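Ticket: Final score does not match track after undo in round 3
Product: Hivex (digital edition of the board game)
Component: Scoring / undo stack
Reported by: Yaneth Restrepo
Assigned to: Bohdan Melnychuk
Priority: Medium
Status: Resolved, fix in April build

Report
Four-player hotseat game, Plarkow map, trade variant on. Player 2 built a mill, collected the adjacency bonus, then used undo and built a dock instead. The score track went back to the correct value. The end-of-game table did not – it still listed the mill bonus, and Player 2 was declared the winner when the track showed Player 4 ahead. Save file attached.

Expected: track and final table agree.
Result: final table is higher by the value of the undone bonus.

Comment, Bohdan Melnychuk, 9:40
Loaded the save. Mismatch confirmed. Could not reproduce from a new game on the same map with the variant off. Was the undo used before or after the confirm prompt for the bonus?

Comment, Yaneth Restrepo, 10:15
After. I accepted the bonus, saw the marker move, then hit undo once. The mill came off the board and the marker moved back.

Comment, Bohdan Melnychuk, 11:05
Reproduced. Steps:
Start a game with the trade variant on.
In round 3 or later, build a mill next to a mill owned by another player.
Accept the bonus.
Undo once.
Play any other building and finish the game.
Rounds 1 and 2 are not affected. The trade variant changes how bonuses are logged from round 3 onward, so that is where I am looking.

Comment, Sohail Marwat, 13:20
The final table is built from the bonus log. The track is built from the board state. Undo removes the building and recalculates the track but leaves the log entry in place when the entry was written by the variant code. In the base game the log entry belongs to the build action and is removed with it.

Ran 1000 automated games with random undo calls. 40 ended with a mismatch, all with the variant on.

Comment, Gerd Tiedemann, 13:50
Does this affect saved games already in progress? The Jedside league has open matches with this variant.

Comment, Sohail Marwat, 14:10
Yes, if the undo has already happened. The bad entry is in the save. Fix should drop any bonus entry with no matching building on load.

Comment, Bohdan Melnychuk, 16:30
Patch is in. Variant entries are now tied to the build action. Load check added as described. Yaneth's save now gives the win to Player 4. Repeated the 1000 games, no mismatches.

Comment, Yurii Tkachuk, 17:05
Verified on the test build. Also checked 200 older saves, no change in result where no undo was used. Closing.
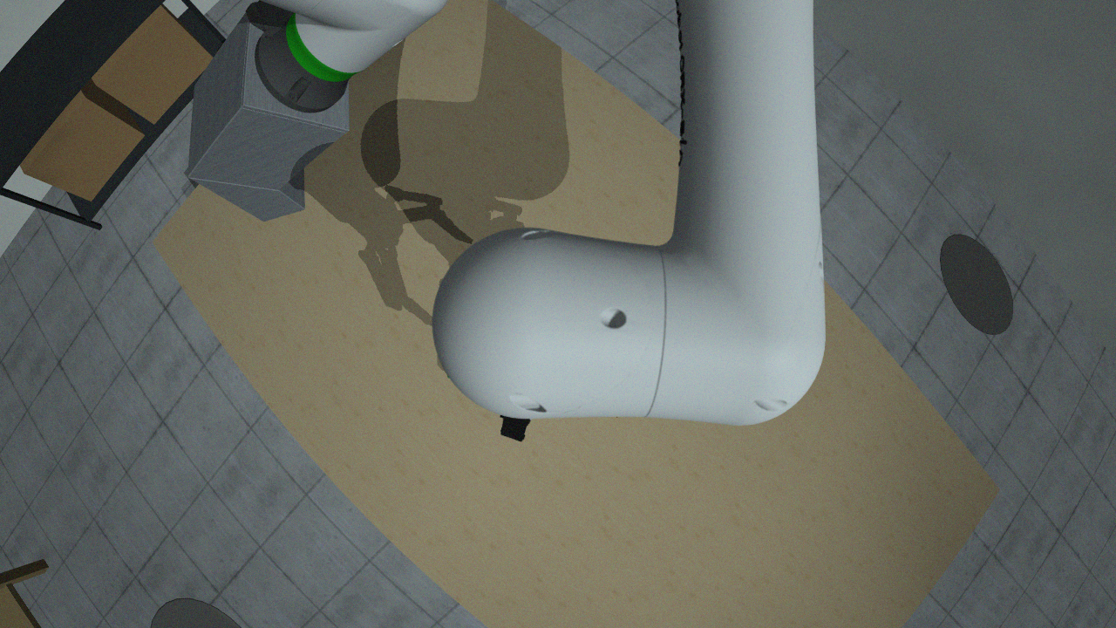 Render: white arm over wood-grained mat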